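Reseña de material: sombreros blandos de ala de la línea Tamix (Dhanial)

Centro Allari de Danza y Teatro
14 de noviembre de 2019

Alcance de la reseña

El Centro Allari adquirió para la temporada de febrero tres sombreros blandos de la línea Tamix, comercializada por Dhanial, con destino a los talleres de movimiento con objeto y a dos piezas cortas del repertorio. Se evaluaron durante cuatro semanas en la sala de espejos, con grupos de nivel intermedio y avanzado. La reseña recoge el resultado de ese periodo y se publica para uso de las escuelas y compañías que consultan habitualmente nuestras fichas de vestuario.

Los modelos evaluados son tres: uno de tipo pescador en color granate, uno de copa alta terminada en punta en un tono oliva casi negro, y uno gris de ala ancha. El importe del lote, con envío incluido, fue de 1,473 pesos. No se recibió material en préstamo ni existe acuerdo alguno con el proveedor.

Modelo de tipo pescador, granate

Es el más sencillo de los tres y el que menos observaciones generó. La copa es redondeada y el ala cae por sí sola, de modo que el intérprete no tiene que darle forma antes de salir. En los ejercicios de giro se mantuvo en su sitio con un ajuste normal de la cabeza; en los de suelo se desplazó en varias ocasiones, sobre todo en los rodamientos hacia atrás, y fue necesario coser una cinta interior.

El color merece un comentario. Con la iluminación general de la sala se lee claramente como granate, pero bajo luz lateral azul pierde el matiz rojo y se confunde con el negro desde la mitad de la grada. Quien necesite que el rojo se distinga a distancia deberá probarlo con su propio plan de luces antes de comprarlo.

La talla única resulta holgada para contornos pequeños. El taller infantil lo descartó por este motivo, aunque el fabricante no lo presenta como producto para niños y la observación no se ha tenido en cuenta en la valoración.

Modelo de copa alta, oliva oscuro

Fue el más solicitado por los alumnos y también el que más trabajo dio al departamento. La copa es alta, puntiaguda y blanda, y tiende a vencerse sobre sí misma. Esa caída tiene interés escénico - cambia la silueta del intérprete con cada inclinación de la cabeza - y varios grupos construyeron secuencias completas a partir de ella. La dificultad aparece cuando la coreografía exige repetir la misma forma de una función a otra. El sombrero no la conserva, y cualquier relleno que se introduzca en la punta altera el peso y se percibe en los saltos.

El ala es amplia. Cubre la mirada en cuanto el intérprete baja el mentón, lo que obliga a revisar los desplazamientos en diagonal y los cruces en pareja. En el tercer ensayo se estableció como norma que ningún intérprete con este modelo inicie un desplazamiento rápido sin referencia previa en el suelo. Recomendamos a otras compañías que adopten una medida parecida desde el primer día.

En cuanto al manejo como objeto, el modelo se recoge bien por la punta con una sola mano y se coloca sin ayuda. El lanzamiento es imprevisible: la copa gira antes que el ala y la recepción falla con frecuencia. Para ejercicios de lanzamiento hay en el mercado sombreros rígidos más adecuados.

Modelo de ala ancha, gris

Se trata de la pieza más convencional del lote. El ala es circular y su cara inferior, oscura, produce un contraste agradable cuando el intérprete se descubre y muestra el interior al público. El saludo final de una de las piezas se modificó para aprovechar ese efecto.

La forma se conservó bien mientras el sombrero permaneció colgado y bastante peor cuando se guardó apilado con los otros dos. Después de una noche en el baúl presentaba una ondulación en el ala que tardó dos días en desaparecer. Desde entonces se cuelga siempre, y se solicita a los grupos que lo devuelvan a su pie al terminar cada pase.

Mesa y pie de apoyo

Los sombreros se presentaron en sala sobre dos elementos de Cleltum que el Centro ya tenía en inventario: una mesa pequeña de color negro, de tablero rectangular y cuatro patas delgadas unidas por travesaños cerca del suelo, y un pie alto de color rojo con base redonda y plana. Ambos formaron parte de los ejercicios, por lo que se incluye una valoración breve.

La mesa es de dimensiones reducidas. El ala del modelo oliva ocupa por sí sola la mitad del tablero y sobresale ligeramente por el costado; al colocar al lado el granate, una parte queda por debajo de la otra. Para los ejercicios de recogida esto tiene consecuencias, y conviene acordar de antemano cuál de los dos se toma primero. Los grupos que partían del sombrero situado encima trabajaron sin incidencias. Los que intentaron extraer el de debajo arrastraron los dos en más de una ocasión.

La estabilidad de la mesa es correcta en suelo liso. Se desplaza sin esfuerzo de un punto a otro entre ejercicios y su color discreto no distrae, algo que el profesorado valora cuando el foco debe estar en el objeto.

El pie rojo tiene la ventaja contraria. Se ve desde cualquier punto de la sala y funciona como referencia espacial para los recorridos, además de mantener el ala a la vista. Su mástil es delgado y presenta una leve curvatura; no se ha considerado un defecto, pero el departamento de espacio escénico ha pedido que no se cuelgue en él más de una pieza a la vez.

Limpieza y conservación

La línea Tamix se entrega con una etiqueta de cuidado muy escueta. Tras consultar con el proveedor, se siguió el procedimiento habitual del Centro para piezas blandas: cepillado suave después de cada sesión, aireado en lugar seco y limpieza puntual de la cara interior. No se empleó lavadora.

El maquillaje es el problema principal en el modelo granate, cuyo borde interior queda en contacto directo con la frente. Una banda desmontable de algodón lo resuelve casi por completo. En los otros dos modelos el desgaste al cierre de las cuatro semanas era escaso, con la salvedad del pespunte del ala en el modelo oliva, que se había abierto en un tramo corto y fue reparado en el taller.

El proveedor indica una duración de 100 usos escénicos. El periodo de evaluación no permite confirmar ni desmentir ese dato, y el Centro lo recoge únicamente a título informativo.

Valoración

El modelo granate se considera adecuado para uso docente general, con la reserva indicada respecto del trabajo de suelo. El modelo gris se recomienda siempre que se disponga de un soporte donde colgarlo; sin él, la compra no compensa. El modelo oliva de copa alta se recomienda solo a grupos que vayan a investigar con la forma cambiante del objeto y que cuenten con tiempo de ensayo suficiente para resolver la visibilidad.

La relación entre precio y calidad del lote es buena en conjunto. El servicio de Dhanial fue puntual en la entrega y algo lento en la respuesta a consultas sobre tallas. El Centro ha solicitado una segunda unidad del modelo gris para la temporada de febrero y no prevé, de momento, reponer los restantes.

Las fichas de la mesa y del pie de Cleltum se actualizarán en el catálogo interno con las observaciones anteriores. Las entidades que deseen consultar las medidas de cada sombrero pueden solicitarlas en la secretaría del Centro.

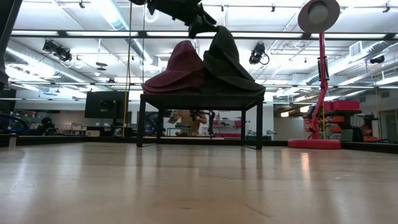 Departamento de Vestuario y Utilería - Centro Allari de Danza y Teatro

Sombreros Tamix sobre la mesa y el pie de apoyo, en la sala de espejos.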